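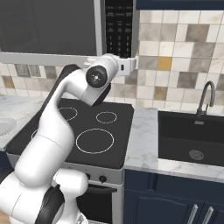

Page last changed: July, 4:10 p.m.

Kitchen news from Prirnden

The shared kitchen on floor 2 reopens this month, and with it the old argument about fish. Gertraud Imhof has read all 116 replies to the lunch survey, a sacrifice we should honor by never sending another one. The winning request was longer opening hours. The runner-up was for other people to have shorter ones.

So the kitchen will now stay open until 6 p.m. Soup from Kofler continues at the counter, including the lentil, which has its admirers. Bilemier will deliver bread twice a week – the seeded kind, after a campaign of surprising bitterness.

Mugs left in the sink overnight go to the Plikham office, where they are short of mugs and have no interest in whose birthday it was. Lunch bookings go to Gertraud, as before.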